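Vuststead Household Manipulation Challenge

The Vuststead Household Manipulation Challenge is a student robotics competition run each year by the engineering club at Quinlan College. Teams program a simulated robot arm to do small domestic jobs in furnished virtual rooms. It is usually called "the Vuststead," including by entrants who have never been to Vuststead, the town where the first edition was held in a borrowed library room.

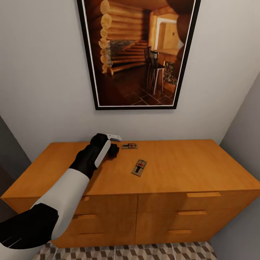 Format

Teams have between two and four members and compete in Norel, a simulator written by former club members and documented by no one in particular. Each team receives 10 practice rooms in September. The scoring rooms are kept back until the final, when the furniture is familiar and the objects on it generally are not. Past tasks have involved mousetraps, egg cups and a single left glove. Arms that reach the right object score partial credit, as do arms that reach the wrong one with conviction, under a rule introduced in the second edition and never repealed.

Scoring

Points are given for completing a task and taken away for contact with walls, furniture and decor. The highest total on record is 1,761, set by the Quinlan team Kestosano. The total was disputed for nearly a semester on the grounds that the arm had shut a drawer it was never asked to shut. The judges ruled that this was good manners.

Course credit

Quinlan students may count the challenge toward the second-year automation course if they hand in their code and a written report. The report must include a section on failures, traditionally the longest. Students from other schools may enter but receive only a certificate, which for several editions misspelled "manipulation."

Criticism

Entrants have complained that Norel's friction settings change between versions without notice. The club maintains that this prepares students for industry. A proposal to move the final to physical arms has been on the agenda since the third edition, pending the purchase of a physical arm.

See also

Norel (simulator)
Quinlan College Engineering Club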